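Pleda gripper comparison

The Pleda gripper comparison is a bench trial of two-finger electric grippers run on a pair of small arms, set up by Omid Mahmoudi at the Bestemine workshop. It began in June as a quick check on fingertip wear and grew into a longer comparison of fingertips, controllers and camera positions. Work is ongoing. Results so far cover 1,148 logged grasps.

Background

Bestemine had been using single-arm cells for small-parts packing. Two arms wanted, mostly for boxes: one side holds, the other side picks. The first plan was to buy a matched pair of grippers and leave it there. Mahmoudi argued for a trial first, as the fingertips on the older cell had gone smooth much sooner than expected and no one had kept notes on when.

The name comes from the control software, Pleda, written in-house to run both arms from one clock. Earlier versions drove each arm seperately and the two drifted apart over a long session, enough that a handoff set up in the morning would miss by the afternoon.

Setup

Two arms facing each other across a cloth-covered table. Gripper on each, linkage type, fingers that swing outward as they open. Wide opening, good for box edges. Less good in tight corners, see below.

Cloth instead of bare tabletop. Gives a little when a fingertip comes down too far, which saves tips and saves motors. It does wear. Practice spots get scuffed and start to wrinkle, and a wrinkle can lift a flat object just enough to change the grasp height. Clips at the corners hold it. Cloth gets shifted or swapped when the scuffing starts to show up in the numbers.

Start positions are marked in tape or pen right on the cloth. Crude but fast. Objects go back to the marks between runs.

Fingertips

Three kinds tried.

Smooth pads. Fine on cardboard, poor on anything glossy. Dropped early.

Textured pads, broad. The current default. Hold plastic shells well and forgive an off-center approach. They catch on loose cable, sometimes picking up a loop along with the thing that was wanted.

Narrow tips. Better for reaching between items, worse at holding anything heavy. A gripper with one broad tip and one narrow one was tried as a compromise and kept on, as it handled cable better than either matched pair.

Controllers

Two were compared, the Setirance unit and the Tabrizi unit. The Setirance closes at a set speed and stops on current. Simple, repeatable, a bit rough on soft packaging. The Tabrizi takes a force target and eases in. Slower to tune, and its default settings let go too soon when an arm accelerated. After the gains were changed it dropped 12 objects in the same block of runs where the Setirance dropped 33. Mahmoudi's notes call this "promising, not settled" because the two blocks did not use the same cloth.

Test objects

Computer accessories, mainly. Mice, cables, small adapters, shipped loose in shallow cartons. A corded mouse is a good hard case: curved shell, smooth underside, and a cord that goes wherever it likes. Upside down is harder than right side up. The shell rocks on its back when a fingertip touches one side first.

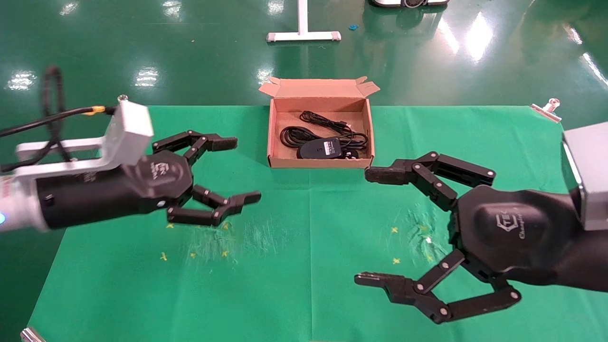

Open cartons add their own trouble. A lid folded back takes up room behind the box and its side flaps get in the way of an arm coming around the corner. Low front walls help. The usual approach is from the front and above, with the wrist tilted so that the outer linkage clears the wall. Coming straight in from the side was tried and given up, too many crushed edges.

Cable bundles are still the weak point. A tight bundle can be picked like any other part. A loose coil cannot, or not reliably, and the second arm is often needed to pin one side while the first lifts.

Cameras

Fixed overhead view first, then a head-height view as well. Overhead gives clean positions but loses depth inside a carton. The head-height view sees into the box but the arms block it during the pick itself. Bright floor reflections upset the exposure on both, worst with all the ceiling lights on. Half the lights are now left off for logged runs.

Cable routing on moving parts matters more than the early notes allowed for. A loop left too long swings and can cross the view, too short and it pulls at the connector. Taping near the plug is the current fix.

Open questions

Pad life on cardboard, not yet measured properly. Whether the mixed tips can be used on both arms or only one. Whether the Tabrizi result holds on a fresh cloth. A repeat block is planned with the same objects and the same start marks, controllers swapped left to right halfway thru.

Contact | Copyright Bestemine workshop notes | Back to top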